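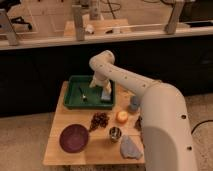 탁상 정리용 로봇팔 키트 ‘라반스(Ravance)’를 석 달째 써 온 에드가르 카세레스(Édgar Cáceres)를 만났다. 그는 주방용품 업체 부브베리(Wuvberg)에서 시제품 시험을 맡고 있다. 키트는 지난 2월에 들여왔다고 한다.

설치부터 물었다. “상자를 열고 팔을 고정하는 데 오전이 다 갔습니다. 설명서 번역이 좋지 않아서 배선 쪽은 판매사인 바스투스(Bastos)에 전화해서 물어봤어요. 소프트웨어는 점심 먹고 나서 바로 돌아갔고요.”

가격은 기본 구성이 1,398유로다. 그리퍼를 따로 살 계획이라면 1,076유로짜리 본체만 주문할 수도 있다. 카세레스는 기본 구성을 골랐다. “손가락 두 개짜리 그리퍼가 들어 있는데 작은 블록 정도는 그걸로 됩니다. 천은 아직 어려워요. 구겨진 모양이 매번 다르니까요.”

시험에는 쟁반과 그릇, 금속 컵, 과일처럼 집에 있을 법한 물건을 쓴다. 반짝이는 컵은 인식이 흔들리는 편이라고 했다. 조명을 옮기고 나서 나아졌지만 해결된 것은 아니다.
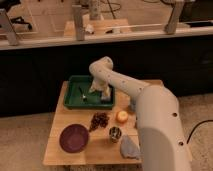 쟁반은 벽이 비스듬한 것이 낫다는 말도 나왔다. “수직 벽이면 구석에 붙은 물건을 집을 때 손가락이 걸립니다. 처음에 쓰던 상자는 그래서 뺐습니다.”

같은 팀의 하리시 로드리게스(Harish Rodrigues)는 평가가 조금 박했다. 그는 한 작업을 100회씩 반복시키고 기록을 남기는 일을 한다. “반복할 때 위치가 틀어지는 일은 드뭅니다. 문제는 멈췄을 때예요. 오류 메시지가 번호로만 나와서 표를 찾아봐야 합니다. 로그 저장 형식도 중간에 한 번 바뀌었고요.” 소음은 옆자리에서 통화할 수 있는 수준이라고 한다.

사후 지원은 어떤가. 보증 기간은 2년이고 문의에는 보통 다음 날 답이 온다. 카세레스는 관절 덮개 하나를 교체받았는데 부품값은 내지 않았다. 운송비는 냈다.

추천하겠느냐는 질문에 그는 용도를 먼저 따지라고 했다. “연구실이나 작은 시험실이면 살 만합니다. 집에서 식탁을 치우게 하려고 산다면 말리겠습니다.” 로드리게스는 다음 펌웨어가 나온 뒤에 다시 물어봐 달라고 했다. 두 사람은 여름부터 그릴룬덴(Grillunden) 시험실에도 한 대를 더 놓을 예정이다.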